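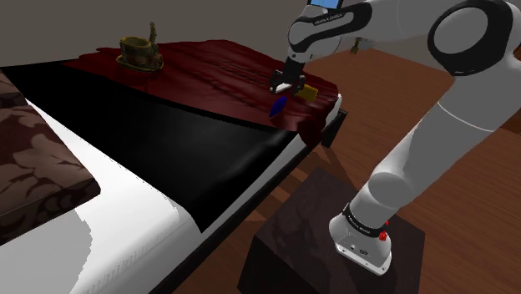 4. Does the "regular" price mean anything?

The claim we set out to test is one that deal writers repeat all the time and almost never check: that the second number in a deal post, the one in brackets after the word "regular," is the price a shopper would have paid on some other day. Earlier studies of online discounts have mostly taken that number as given and gone on to ask how readers react to it. We think that order is backward. If the regular price is a number no one pays, then a study of how shoppers respond to a large discount is a study of how they respond to a large number, and the two should not be mixed up.

Our main set is 3,905 deal posts taken from the public archives of Dedgate and Julcombe. Both are run as blogs with a mailing list attached, both earn a fee when a reader clicks through and buys, and both cover household goods, shoes, clothing and small gifts. We kept a post only if it gave a sale price and a regular price for a single named item. Posts built around a store-wide code were dropped, as were posts where the reader had to stack a coupon on top of a sale, even though these are some of the most popular posts on either site. Our results say nothing about them.

Collection ended on February 28, 2019. The date was picked for a dull reason - Julcombe changed its page layout shortly afterward and our scripts stopped reading it correctly. We tried to patch them through March and gave up. A reviewer of an earlier draft asked whether closing at the end of February puts too much weight on winter clearance. It may. Clearance posts are common in our set, and a clearance item is exactly the kind of item whose regular price was once real and has since stopped being so. We return to this below, though we cannot fully settle it.

4.1 Matching posts to price records

For each post we looked for the same item in the price records kept by Sonent, which logs the listed price of a product page once a day. Matching was harder than we expected and we do not want to oversell it. Deal writers shorten product names, merge colors and sizes into one line, and quote the lowest price in a range as if it applied to the whole range. A boot that is cheap in one unpopular size is posted as a cheap boot. Where the record showed different prices for different sizes, we used the size with the lowest price on the day of the post, which is the choice most generous to the writer.

A daily log also misses things. Prices on some store pages move several times between morning and night, and a short sale can fall between two readings. When the logged price did not agree with the posted sale price, we did not treat the post as wrong. We set it aside as unmatched. Readers who see our tables should keep in mind that the unmatched group is large, and that it probably holds a good share of the best deals as well as a good share of the careless ones.

We then drew a sample of around 200 matched posts and had them checked by hand. Marthinus Zulu did the first pass and a second reader worked without seeing his notes. They disagreed most often over bundles, where a pack of socks is compared with the price of the same socks bought one pair at a time. Is that a discount or just a pack? The readers could not agree on a rule, and neither could we. Bundles are left in the main tables and taken out in the second set, so that anyone who dislikes our choice can see what it does.

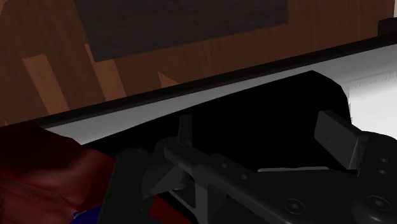

Figure 2. Computer-rendered view of a wood-grain surface with a dark rectangular panel at the top and lighter strips below it.

4.2 What the price records show

The simple reading of our results is that the bracketed price is very often a price the item did not carry at any point in the record. This was true on both sites and for most kinds of goods, and it was strongest in shoes and bedding. In a smaller group of posts the item had been sold at the regular price, but only for a short spell well before the post appeared. The group in which the regular price was the usual price right up to the sale was the smallest of the three.

It would be easy to stop there and blame the blogs. We do not think the evidence allows it. In the hand-checked sample, nearly every regular price had been copied straight from the store page, where it appeared with a line through it. The writers did not make the numbers up. They passed them on, with an exclamation mark added, and whether passing on a doubtful number is a small fault or a large one is a question for someone else's paper. What we can say is that neither site told its readers where the number came from.

The store chain Montecinos deserves separate mention because it is the source of so many posts in both archives. Its product pages showed a struck-out price on almost everything, in almost every week of the record. When an item's sale ended, the item usually did not go back to the struck-out price. It went to a slightly different sale price, with the same struck-out figure beside it. We wrote to ask how the figure is set and received a reply saying that it reflects "value," with no further detail. We would not build a theory on one email, but we note that "value" is not a price.

4.3 Other explanations

We considered four ways in which the pattern could arise without anyone meaning to mislead.

The first is clearance, mentioned above. An item near the end of its life has been marked down in steps, and the bracketed price is the one it started at. If our record begins after that start, the price will look as if it never existed. To test this we kept only items with a long record. The share of doubtful prices fell a little, and not as much as the clearance story would need.

The second is that the regular price belongs to some other store. A maker may suggest a price that is charged at a full-price shop and hardly anywhere else. This is possible, and for branded shoes we even find it likely. We could not check it, as our records cover only the store named in the post. A defender of the practice would lean on this point, and we have no good answer beyond saying that a reader who is told "regular" at one store will not picture another.

The third is error on our side. Bad matches would make honest prices look false. The hand check found some bad matches, but they ran in both directions, and correcting them left the order of the three groups unchanged.

The fourth is that readers already know. On this view the bracketed price is a kind of decoration, seasoned bargain hunters ignore it, and no harm follows. We have heard this from deal writers and from other researchers, always with great confidence and never with data. The comments under the posts do not support it very well. People thank the writer for the savings, and they often name the amount saved, worked out from the bracketed price. Comments are a poor sample of readers, of course. Those who shrugged and moved on left no trace.

4.4 Limits

Two sites are not a market. Both write for the same sort of reader, and a site that posts electronics or groceries might look quite different - grocery prices in particular are checked by shoppers every week and would be harder to dress up. We also have no sales figures, so we cannot say whether posts with the widest gap between the two prices sold more. Dedgate ranks its posts by clicks, and the wide-gap posts do sit higher in that ranking, but the site also chooses which posts to push in its morning email. Until those two effects can be pulled apart, we would ask readers not to cite the ranking as proof that inflated regular prices work.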